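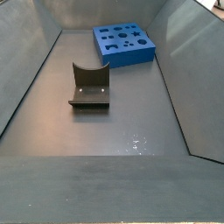 Stillis 교량 점검 기록 데이터 카드

버전 메모: 2018-04-16 배포본. 이전 배포본과 열 순서가 다르므로 기존 읽기 스크립트는 수정이 필요하다.

개요
Stillis는 목조 및 강합성 소교량의 육안 점검 기록을 표 형식으로 정리한 데이터셋이다. 총 1,642건의 부재 단위 기록이 들어 있으며, 대상 교량은 7개소이다. 원기록은 Mokgate가 현장 야장으로 작성하였고, Ivora가 전산 입력과 코드 통일을 맡았다. 관리 담당은 Mārtiņš Petrauskas이다.

파일 구성
members.csv: 부재별 점검 기록. 한 행이 부재 하나의 1회 점검에 해당한다.
bridges.csv: 교량 제원. 경간장, 폭원, 상부구조 형식, 준공 연도.
codes.csv: 손상 유형 코드와 등급 정의.

members.csv의 주요 열
bridge_id: 교량 식별자. bridges.csv와 연결된다.
member_id: 부재 식별자. 교량 안에서만 고유하다.
member_type: 주형, 가로보, 바닥판, 교대, 교각, 난간 가운데 하나.
damage_code: 손상 유형. 손상이 없으면 빈 값이 아니라 N0으로 기록한다.
grade: 상태 등급. 0에서 4까지의 정수이며 4가 가장 나쁘다.
moisture: 목재 함수율(%). 강재와 콘크리트 부재는 빈 값이다.
remark: 점검자 비고. 원문 표기를 그대로 두었다.

등급 부여 기준
등급은 부재 전체에서 가장 심한 손상을 기준으로 한다. 부식과 균열이 함께 있으면 높은 쪽 값을 따른다. 3 이상인 부재는 다른 점검자가 재점검하였고, 두 값이 다를 때는 재점검 값을 남겼다. 최초 값은 배포본에 포함하지 않는다.

알려진 문제
Strazds 교량의 교대 기록은 수위가 높아 하부 점검을 하지 못한 회차가 섞여 있다. 해당 행은 remark에 "하부 미확인"으로 표시되어 있으며, 등급 통계를 낼 때는 제외하는 편이 안전하다.
함수율은 핀형 측정기 값이고 온도 보정을 하지 않았다. 계절 간 비교에는 적합하지 않다.
난간 부재는 교량마다 분할 단위가 다르다. 경간별로 묶은 곳도 있고 지주별로 나눈 곳도 있어 부재 수를 그대로 비교하면 안 된다.

읽기
인코딩은 UTF-8, 구분자는 쉼표, 소수점은 마침표이다. member_id는 앞자리 0이 있으므로 문자열로 읽는다. 두 표를 결합할 때는 bridge_id만 사용한다.

용도 제한
내하력 평가나 통행 제한 판단의 근거로 쓸 수 없다. 설계 도면과 재하시험 결과는 들어 있지 않다.

변경 예정
6월 배포본에서 damage_code의 부후 항목을 표면 부후와 내부 부후로 나눈다. 기존 코드는 codes.csv에 폐지 표시로 남긴다.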